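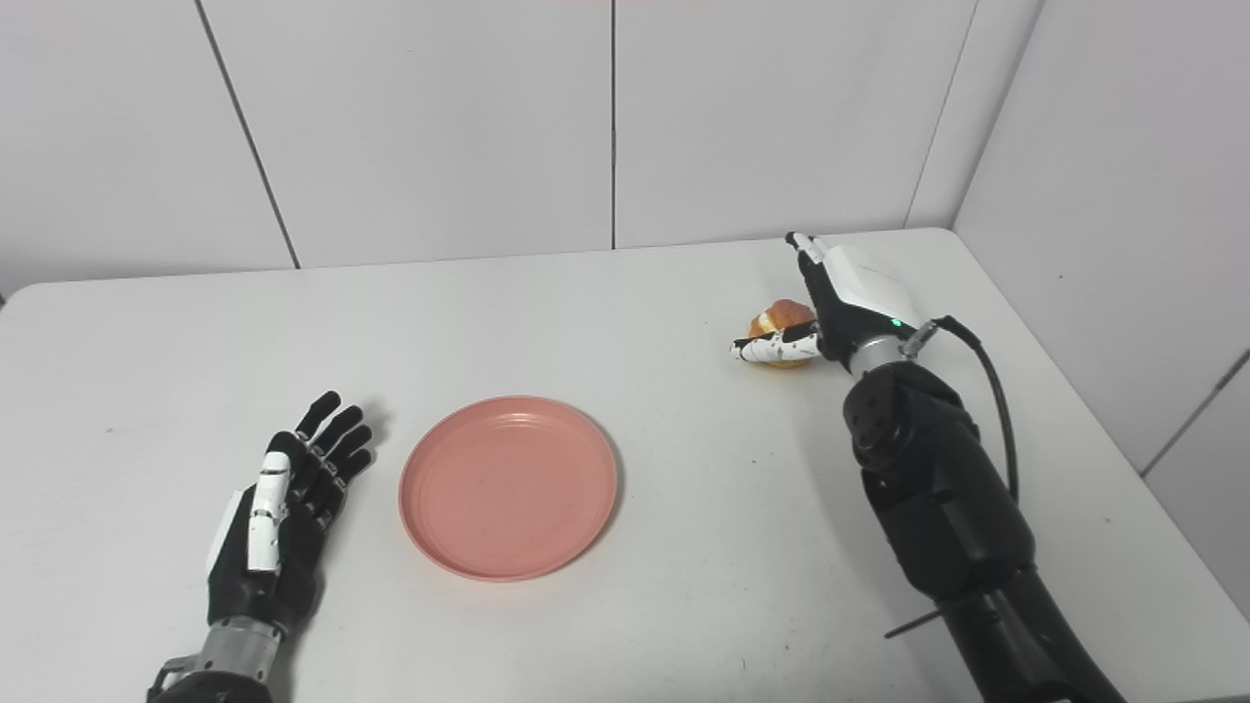 4. What happened to the old tickets

I should say at the start of this section that I didn't set out to study backlogs. I came to Brudeck to look at estimation, and had a nice tidy plan for doing it. Then in my first week I asked Yanti Entili, the product owner for the billing side, how far down her backlog she normally read. She laughed and scrolled, and kept scrolling, and that was more or less the end of the estimation study.

When we exported everything there were 3,686 open tickets between the two teams. A few were copies of each other. Quite a lot were written by people who had since left, and some referred to a product name (Trelari) that the company had dropped before half the developers joined. I read them all, which I don't recommend, though I did get quite fond of one long argument about the colour of an overdue invoice.

4.1 How tickets got old

I'd expected old tickets to be bad tickets. Most of the ones I read were fine! They had a clear title, somebody had written down who wanted the thing and why, and a fair few had acceptance criteria that I'd have been happy to build from. What they lacked was a person who still cared. Someone had gone to a customer meeting, heard a complaint, typed it up on the train home, and felt better. After that the ticket sat there.

Roel Van Dijk put it to me in his interview like this: "If I write it down I don't have to say no to anybody." Several other people told me a version of the same thing, usually a bit sheepishly. I've come to think of the lower part of a backlog as a place where teams put refusals they haven't made yet, and I'll use the term "parked refusal" for it in the rest of the paper. It's a clumsy name — Sanne Stevens has suggested at least four better ones and we couldn't agree on any of them.

There was a second route, less common but more interesting to me. A large ticket would be split in refinement, the first slice would go into a sprint and ship, and the leftover slices would drop down the list. The customer was often happy enough with the first slice, so the leftovers never came back up, but closing them felt like admitting the feature was unfinished. So they stayed open, with their little parent links pointing at something marked done.

4.2 The clear-out

The teams decided on a clear-out in December, while the release freeze was on and people had some slack. I'd like to claim this as my idea, but it was Njoroge Owino who proposed it and I only made the spreadsheet. The rule was simple. Any ticket that had gone a full year without an edit or a comment was closed with a short polite note, and whoever had raised it could reopen it with one click and a sentence saying why. They didn't need to ask anyone first.

That closed 1,189 tickets. I was braced for a row, and there was a small one about whether security items should be exempt (they were, in the end, and I've left them out of the count). By the time I finished collecting data, 25 had been reopened. Most of those came back within a few days, and nearly all were from support staff, who clearly read their notifications more carefully than the rest of us do.

I want to be careful about what this shows. A ticket that isn't reopened may still have been worth doing, and the person who'd have spoken up for it may have moved on. Zdenka Hodžić raised this with me more than once and she's right. We did try to check it by showing a sample of closed tickets to two customer contacts at Kalinowski and asking whether they minded. They were kind about it, but they mostly wanted to talk about a new export format, so I don't lean on that check at all in Section 5.

4.3 What changed in refinement

Refinement meetings got shorter, though I can't pin that on the clear-out alone, as the Arnberg contract ended at much the same time and took a lot of the messier work with it. What I can say from my notes is that the talk was different. Before, a common opening was "I think we already have a ticket for this", followed by a long search while everyone checked their messages. Afterwards people just wrote a new one. It meant a bit of repeated typing, and Yanti thought that was a fair price.

Some of the habits crept back. My last export, taken on 2023-06-01, already had a fresh layer of parked refusals at the bottom, several of them Roel's, and I look at how quickly they built up in the next section.

Figure 1. A bread roll, a pink plate and a white table.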